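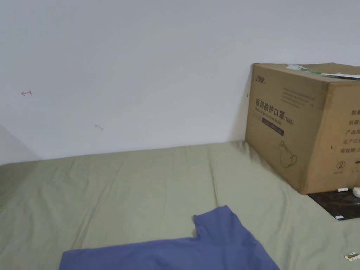
Progress report to the Deschamps Fund: advice for staff facing redundancy at Urnavgate
By Issa Najjar
April
3 min read
18 shares

We are six months into the grant and I'm very pleased with how it is going! When the council at Urnavgate announced its restructure, 834 staff were told their posts were at risk, and most of them had never seen a redundancy calculation in their lives. Your money pays for our advice sessions, the evening phone line and a part-time caseworker, and all three are now up and running.

So far 136 people have had a full appointment, usually an hour with their contract and payslips on the table. The commonest worry is length of service. Plenty of staff moved across from the old Wultano district years ago and weren't sure if that time still counted – we have been able to help a good many of them get a written answer from payroll, and the relief in the room is lovely to hear.

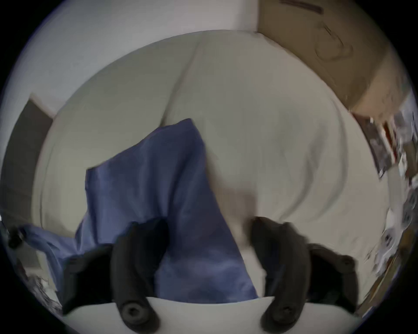

The phone line opens at 6 in the evening, after the depots and school kitchens have finished for the day. We had planned to close at eight but calls kept coming in up to the last minute, so we now stay on until nine (the caseworker's idea, and a good one). Part-time staff ring more than anyone, often to ask how a change in hours affects their final figure.

Talks between the unions and the council are still going on. The latest offer keeps the present terms for anyone leaving by the end of the summer and puts a cap on payments after that. We don't take a side, but we have rewritten our leaflet twice to keep up, and the print bill is higher than we budgeted for. I would like to move a little from the travel line to cover it, if you are happy with that.

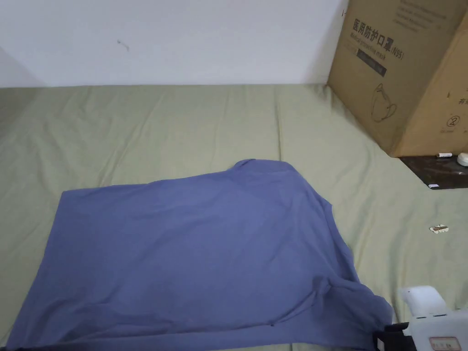 Brunent library has offered us its upstairs room one morning a week, which makes a real difference to people on that side of town who were taking two buses to reach us. The first few mornings have been full, with a short waiting list.

Still to do before the next report: train two more advisers on pension questions, get the leaflet into large print, and follow up with everyone who came in the first month. I'll send the spending table separately once the phone bill is in.

2 comments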